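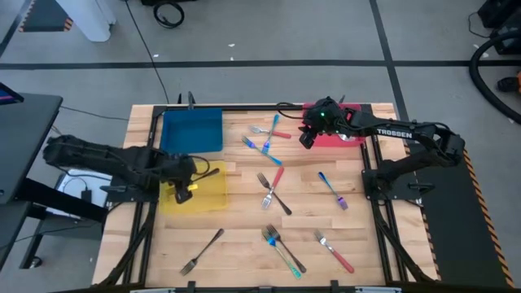 In Defense of the Mismatched Drawer

My grandmother's silverware drawer stuck every time you pulled it, and you had to lift a little and jiggle to the left, and when it finally gave way the whole thing came out at you with a crash that could be heard from the driveway. Inside was a jumble I have never seen matched in any other house. There were forks with roses on the handles, forks with nothing on the handles, one enormous serving fork that we fought over as children, and a teaspoon from a hotel in a town none of us had ever visited. I loved that drawer, and I have been thinking about it a good deal this month, with the holidays coming on and the catalogs piling up by the door.

The catalogs would like me to buy a set. Every November they would like me to buy a set! A service for twelve, all of it identical, resting in a felt-lined box so handsome that I suspect most people never take anything out of it. The one I have open beside me as I write wants $236 for the Polura pattern and $217 for a plainer one called Gomell, and I will admit that I turned down the corner of the page. I am not made of stone. They are lovely forks.

But I got married with a set like that, and I can tell you what became of it. We were given a full service, and we were so careful with it that for years it came out for Thanksgiving and for my husband's mother and otherwise lived on the top shelf of the hall closet behind the vacuum cleaner bags. Our children grew up eating off the everyday stuff, which was a mix of his bachelor forks and mine, and when my daughter moved into her first apartment I offered her the good set with a certain amount of ceremony. She asked, very kindly, whether she could have the old ones.

I was hurt for an afternoon or so. Then I went and looked at the old ones, and I understood her completely. She knew which fork had the bent tine from the time her brother tried to open a can of paint. She knew the heavy knife that was good for cold butter. The good set had no stories in it at all, and that was my doing, because I had protected it from every meal where a story might have happened.

My neighbor Beril Ertürk disagrees with me about this, and she sets a far prettier table than I do, so you may want to listen to her. Her feeling is that a matched table tells your guests you went to some trouble for them. When everything lines up, she says, people sit up straighter and the conversation is better. I have eaten at her house many times and I have to say the conversation is very good. I put it down to the lamb.

What I would ask of anyone hosting this year is something smaller than throwing out the catalog. Use what you have, all of it, together. Put the wedding forks next to the picnic forks and let your uncle end up with the short one. If you come up a few short, borrow from next door, or spend a happy half hour at the thrift store digging through the bins, where I once found 3 butter knives I still reach for every morning. Nobody at my table has ever gone home talking about the flatware, except for one cousin, and she was asking whether she could keep the fork.

I let her have it. It had roses on the handle, and she is taking it back and forth to work in her lunch bag.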